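Lurlow Desk Kit: FAQ
Last updated 27/04/2019

Does it clear a desk by itself?
Tunell says so. We'd wait. Small, light things are a fair test, and plenty of kits fail it.

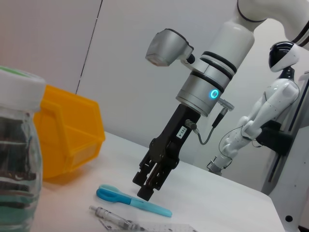 Thin items are the hard part. A two-finger gripper has to get down almost to the tabletop for something like the blue scissors, and a clear ruler on a white table is harder still to pick out.

What does the 365-day warranty cover?
The arm — read the terms before you assume the fingers are included. Bram Kramer asked twice and got two answers. 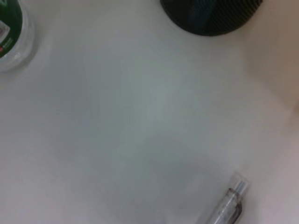

Clear-barreled pen and green-labeled bottle on a white tabletop.

Is it worth the price?
Not yet. Ask for a trial of 12 days, with your own clutter.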